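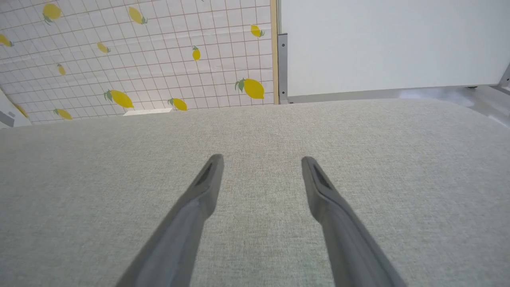 4.2 Reporting delays in lodging-related assaults

Of the 683 police reports in the sample, 306 concerned incidents at motels or in their parking lots. Most were called in by desk staff. In 101 of these the first call came more than ten minutes after the incident, and the delay was longest on night shifts, when one clerk often covered both the desk and the grounds.

We compared the call times with the security logs kept by the motels in the Zurkholm district. The logs were filled in by hand until February, so small differences of a minute or two were ignored. Where a guard was on duty, the call was usually made by the guard - even when a clerk had seen the incident first.
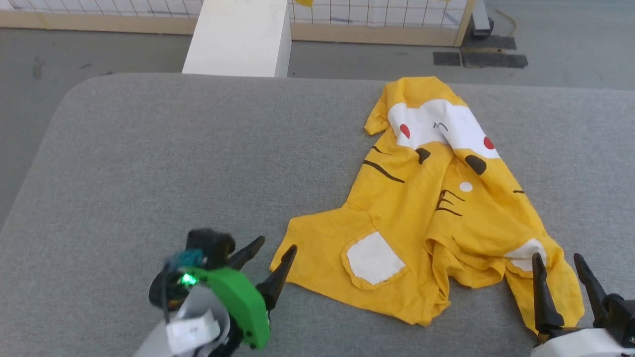
Figure 3. Yellow short-sleeved shirt on a gray surface.

Ásdís Thoroddsen objected, in written comments on an earlier draft, that the guard's call may simply be the one that dispatch recorded, and that a clerk's call to the same number could have been merged with it. We checked the dispatch files for merged calls and found eight. Removing them does not change the order of the groups in Table 2, but it does shorten the median delay for motels without a guard. Both versions are given in the appendix.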